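Cuaderno de taller, marzo de 2026
Refugio de espera en el muelle de Stestholm, maqueta 1:20

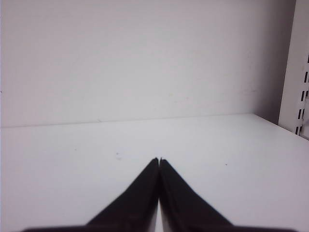 Sigo con el problema de la cubierta. Ayer Kagiso Potgieter me mandó el corte corregido y el voladizo queda ahora en 186 cm desde el eje del muro. A mí me parece mucho para una pieza tan delgada, pero él dice que con la costilla en medio aguanta bien el viento. Tengo que pedir a Drestach el cálculo otra vez, porque el que tenemos es de noviembre y todavía era con la planta cuadrada.

Planta: hemos dejado el rectángulo con una esquina cortada hacia el agua. La gente que baja del barco ve primero el banco y después la puerta del almacén, y antes era al revés. El banco tiene 60 cm de fondo. Probé con menos en cartón y se veía pobre, como un estante.

Maqueta: corté los muros en cartón pluma y pegué cuatro de las costillas. La cola blanca curva el cartón si se pone demasiada, ya me pasó con el proyecto de Cirkholm y lo volví a hacer igual. La costilla del lado norte la tengo que repetir. Guardar los recortes grandes, sirven para el terreno.

Material del suelo: Hrubý ofrece la losa de hormigón en dos acabados, lavado y cepillado. Malachy Keane prefiere el lavado. Yo prefiero el cepillado porque el lavado junta arena y en un muelle hay arena siempre. Pedimos muestra de los dos y no discutimos más hasta que lleguen.

Desagüe: no está resuelto. El agua de la cubierta cae ahora justo en la esquina cortada, o sea encima de la persona que espera. Opciones que dibujé: una gárgola hacia el mar, o dar la pendiente al contrario y bajar el tubo dentro del muro del almacén. La segunda es más limpia pero el muro tiene que crecer y ya no coincide con la junta del pavimento. Dibujar las dos a la misma escala antes de la reunión.

Luz: una sola línea debajo del voladizo, a 200 cm del suelo. Malachy pregunta si no molesta a los barcos. No lo sé, hay que preguntarlo al puerto.

Pendiente:
- repetir costilla norte
- escribir a Drestach por el cálculo
- cambiar en el plano 4 la cota del banco, todavía tiene la antigua
- comprar cuchillas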